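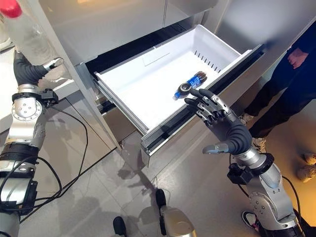 Haustechnik Turgate, Bereich Küche und Pausenraum

4. Getränke in der Gefrierschublade schnell kühlen

Diese Anleitung gilt für den Kühlschrank Stimlow 400 in der Teeküche. Bitte lesen Sie zuerst den ganzen Abschnitt.

1. Ziehen Sie die Schublade gerade heraus, bis zum Anschlag. Fassen Sie dabei in der Mitte der dunklen Leiste an, nicht an einer Ecke.

2. Kontrollieren Sie den Boden der Schublade. Wenn dort Eis ist, muss man zuerst abtauen (siehe Abschnitt 7).

3. Legen Sie kleine Kunststoffflaschen auf die Seite. Der Deckel muss fest zugedreht sein.

4. Lassen Sie die Schlitze in der Wand frei – keine Beutel und kein Papier davor stellen.

VORSICHT: Getränke mit Kohlensäure, zum Beispiel Cola, dürfen nicht einfrieren. Die Flasche kann platzen. Stellen Sie einen Wecker und nehmen Sie die Flasche rechtzeitig heraus. Glasflaschen sind verboten.

5. Schieben Sie die Schublade langsam zu. Man soll am Ende einen leichten Widerstand spüren. 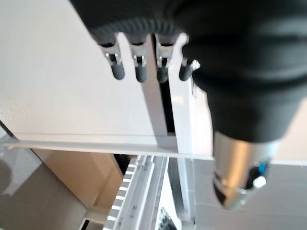
Abb. 4-2: Weiße Flächen und schmale Leiste

Hinweis zur Reinigung: Weiße Kunststoffteile nur mit einem weichen Tuch und lauwarmem Wasser wischen. In engen Spalten nehmen Sie einen Pinsel. Bitte kein Messer benutzen, auch nicht bei hartem Eis.

Hinweis: Leere Flaschen gehören in den Pfandkasten und bleiben nicht in der Schublade.

Bei Fragen oder Schäden: Nataša Kos, Durchwahl 163.
Stand: 2021-03-10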